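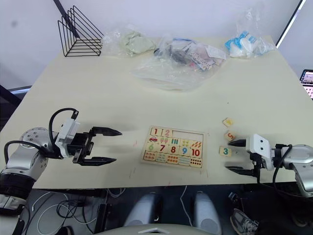

Home | Vacancies | Training | Contact

Early Years Practitioner (part-time, term time only)
Ukamgate Nursery, Semwal Road site

Shares: 9

Ukamgate Nursery wishes to appoint an early years practitioner to the pre-school room at Semwal Road. The post is permanent, subject to a probation period of 5 months. It replaces the temporary post advertised in January, which was not filled. Applicants for that post may apply again but must complete a new form.

Duties

The postholder will act as key person for a group of children aged three and four. Duties include planning and recording activities in early number, language and physical development, keeping observation records up to date, and preparing the written summary sent to parents at the end of each term. The number work in the pre-school room follows the Zavon scheme, which uses counting trays, sorting sets and a wooden number puzzle board. Previous knowledge of the scheme is not required. Training takes 2 days and is paid at the normal hourly rate.

The postholder will also share in the setting out and clearing of rooms, the supervision of meals and outdoor play – in all weathers – and the checking of equipment for wear.

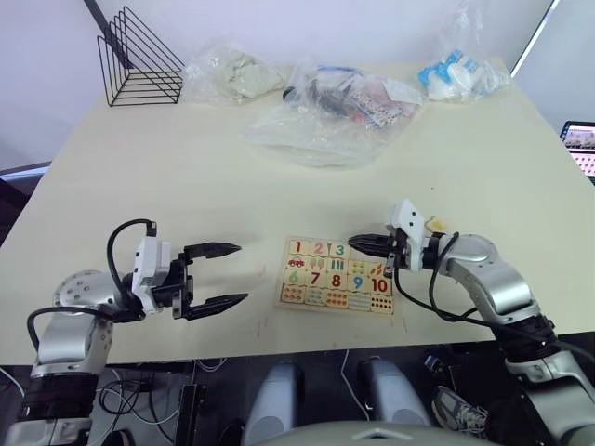 Requirements

Applicants must hold a full and relevant Level 3 qualification in childcare or early years education. A paediatric first aid certificate is desirable; where it is not held, the course must be completed before the end of probation. The appointment is subject to an enhanced DBS check and two written references, one of which must be from the most recent employer.

Experience with children who speak English as an additional language will be taken into account.

Hours and leave

Mornings only, Monday to Friday, in term time. Attendance is also required at staff meetings, which are held after closing and paid. Leave may not be taken during term. Staff who work a full year without unplanned absence receive a payment of £80.

How to apply

Application forms are available from the office at Semwal Road or from the Alier Centre reception. CVs will not be accepted in place of the form. Shortlisted applicants will be asked to lead a short activity with a small group of children, followed by an interview.

Last updated: February 2019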